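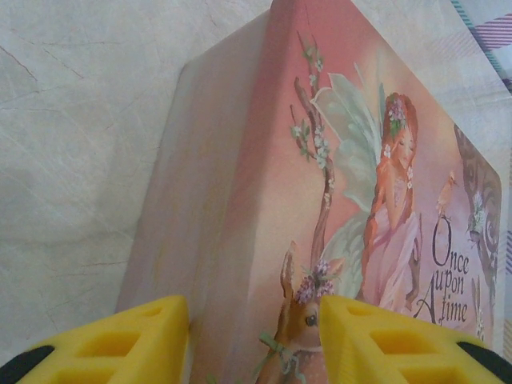 Figure 1. Wrist camera view of a book-shaped box held between two yellow gripper fingers.

Filed under: Course handouts / Robot cell practice

Unit 4: Working rules for two-arm tabletop cells
Prepared by Shiela Calimlim, revised 07/09/2026

Read this before your first booking in the Sudside lab. The unit covers small paired arms on a shared rail, which are light enough that people stop treating them as machinery. The rules in Sections 1 to 3 are assessed in the practical. Section 4 is guidance, and you may depart from it if your lab book says why.

1. Before power

The cell is checked by the person who will run it. A check done by the group before you doesn't count, even if their sheet is still on the clipboard.

1.1 Confirm that both mounting plates are tight on the rail. Push each base sideways by hand. If there is any movement, tag the cell out and tell the demonstrator.

1.2 Follow each cable from the base to the wrist and look for a place where it could catch on a joint. Cable slack should let the wrist turn through its full working range in both directions. Too much slack is also a fault: a tall loop can drop in front of the other arm.

1.3 Check that the electronics at the front of the rail are clear of tools, drink bottles and loose screws. Nothing is stored on or under the boards.

1.4 Fill in the start sheet. Write the object, the start position of each arm and the name of the operator. "Same as before" will be sent back to you.

2. Cameras

Each wrist camera sees its own fingers and whatever lies just past them. The fixed camera sees the whole floor of the cell but loses detail at the contact points. You need both, and you need to know which one you are relying on at each stage of a task.

2.1 Use the fixed view for approach. Work out the path of both arms from it, including the elbows, which swing wider than most students expect.

2.2 Use the wrist view for contact. With the fingertips on the object you should be able to name the face each one is touching. In Figure 1 the left finger is on the narrow plain face and the right finger is on the broad printed one, with the corner between them. Write that kind of sentence in the lab book for every grasp you report.

2.3 Expect the wrist view to get worse as you get closer. A large object fills the picture and can go soft, and a curved or semi-translucent surface gives you few edges to judge distance by. Slow to creep speed when you can no longer see both sides of the object. If you can't find the fingers in the view either, stop and go back to the fixed camera.

2.4 Patterned walls are allowed. Students often ask for them to be covered. A busy background is a fair test of a vision method, and a method that needs plain grey board should say so in the report. 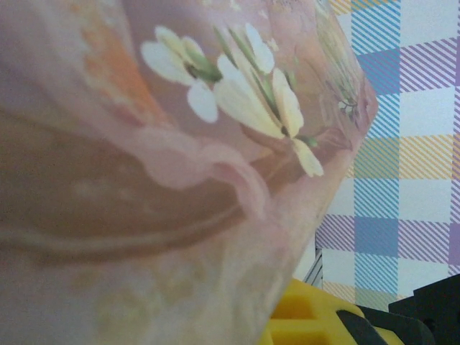 3. Motion rules

3.1 One arm moves into the shared zone at a time unless the exercise sheet says otherwise. The shared zone is the strip of floor that both grippers can reach. Mark it on your plan drawing.

3.2 Hands stay outside the walls while either arm is powered. This includes reaching in to straighten an object. Stop both arms, wait for the operator to say "stopped", then reach in.

3.3 The speed limit for this unit is 15 per cent of the controller maximum. Freya Ackroyd may approve up to 23 per cent for a named exercise and will sign the start sheet when she does. No exercise in this unit needs 100 per cent, and the setting is locked.

3.4 Light contact counts as contact. A fingertip resting on the side of a tin can slide it, tip it or turn it before the gripper has begun to close. Log the first touch and the close as separate events.

3.5 When the grippers face each other over a short gap, name a holding arm and a moving arm before anything else happens. The holding arm keeps its position until the moving arm has backed off. Swapping roles halfway through a task requires a full stop.
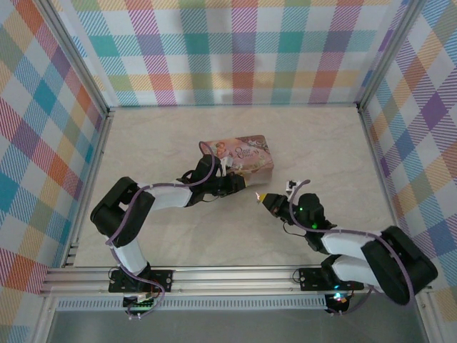 Figure 3. Fixed camera view of the two grippers facing each other, with the left one at the lower left edge of the tin.

3.6 Call out the arm by side, left or right, as seen from the fixed camera. Don't use "mine" and "yours". The Pasard controller lets you rename the arms on screen, so check the labels match before the first move.

3.7 If an object falls, let it fall. Don't chase it with the other arm.

4. Objects and grasp choice

Household objects are used here on purpose. Tins, boxes and glassware come with printing, seams, lids and odd corners, and they are closer to real work than machined blocks.

4.1 Treat a box with a lid as two parts. Lifting by the lid is a different task from lifting by the body, and the report must say which one you attempted. If you don't know whether the lid is secured, find out with the power off.

4.2 For a flat box lying on the floor of the cell, plan the side contact first. A box set at an angle to the rail usually has one edge that is easier for the left arm and another that is easier for the right. Sketch both before choosing. A common mistake is to send both grippers to the near edge,

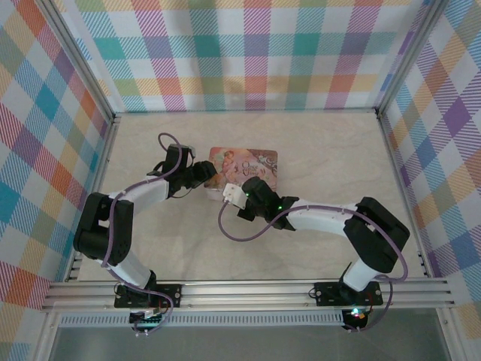 which leaves the far edge free to swing and puts the two wrists close together. If the task calls for two contacts, try opposite sides, and bring the second arm in only after the first has settled.

4.3 For a box standing upright, grip low and check clearance at the top before you tilt it. Tall, narrow faces tip easily.

4.4 Glass is never lifted in this unit. Approach and touch exercises only, at creep speed, with the demonstrator present.

4.5 Printed artwork is not a reliable landmark. Two tins from the same range can carry the same picture at a different scale. Use edges and corners for alignment and keep the printing for checking orientation.

5. Records

Log files are named by cell, group and run number. The shared archive held 1,796 runs at the end of last term and a good part of it can't be searched, since groups typed whatever they liked in the name field. Use the Skallness naming sheet pinned beside the door.

Keep failed runs. A failed run with a clear note is worth full marks for record keeping. A deleted one is worth none, and we can see the gap in the run numbers.

For each session hand in:

- the signed start sheet
- the plan drawing with the shared zone marked
- a contact log giving arm, face touched and outcome
- any change you made to a speed or force setting

Practical assessment is in October. Groups are posted on the Benítez building noticeboard and swaps go through Shiela, in writing. Bring closed shoes, tie back long hair and leave lanyards in your bag.

Reading for the next unit: the chapter on stop categories, and your own Week 2 contact log with the demonstrator's comments.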